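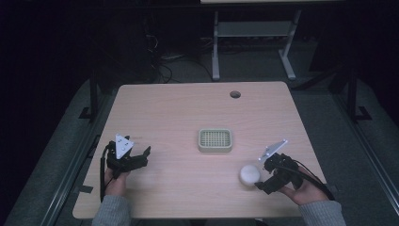

Holten hedge

The Holten hedge is a mixed boundary hedge running along the southern edge of the village of Holten, where it separates the residential gardens of Mill Row from the former grazing land at Vallik. It is 448 yards long, belongs in law to 171 different people, and has been trimmed to a single agreed height on very few occasions.

Origin

The hedge was planted as a stock barrier by the Gwilliam estate, which wanted its sheep kept out of the cabbages and preferred not to pay for a wall. Hawthorn made up most of the original planting, with blackthorn at the wetter western end. When the estate was broken up and sold in strips, each deed transferred the portion of hedge "adjoining, with the benefit and burden thereof." Later owners have generally been clear about the benefit.

Composition

Hawthorn still dominates the middle section. Gaps left by dead plants were filled by individual households according to taste, and the result includes beech, privet, holly, hornbeam, one stretch of cherry laurel, and a length of forsythia that is admired for two weeks in spring and discussed unfavorably for the remainder of the year. The botanist Helmi Ikonen, who surveyed the hedge for her study of village boundaries, recorded 6 woody species in the oldest section and gave up assigning the newer sections to any recognized hedge type. Her notes list them as "domestic."

The laurel, planted to provide quick privacy, provided it quickly and then kept going. It now shades the vegetable plots on the Vallik side until late morning.

Management

Trimming is done by owners, mostly in late summer after nesting birds have left. The customary height is five feet, although the custom is disputed by those whose sections are taller. Older hawthorn at the eastern end was laid by Nelli Harju, a hedge layer from Vallik, over two winters. The work involved cutting the stems most of the way through and bending them over, and it drew several complaints that she had killed the hedge. It had thickened from the base by the second June, and the complaints moved on to the birds.

A proposal to replace 290 yards of hedge with close-board fencing was put to a parish meeting and rejected. Supporters had argued that a fence needs no trimming. A section of fence put up beside the hedge by one of them blew down the following January and was found in the privet, which was undamaged.

Wildlife

Dunnocks, wrens and blackbirds nest in the denser sections. Hedgehogs use the gaps at ground level, several of which have been widened by dogs. Bullfinches visit the blackthorn for its buds and are considered charming by everyone without a plum tree.

See also

Boundary hedge
Hedge laying
Mill Row, Holten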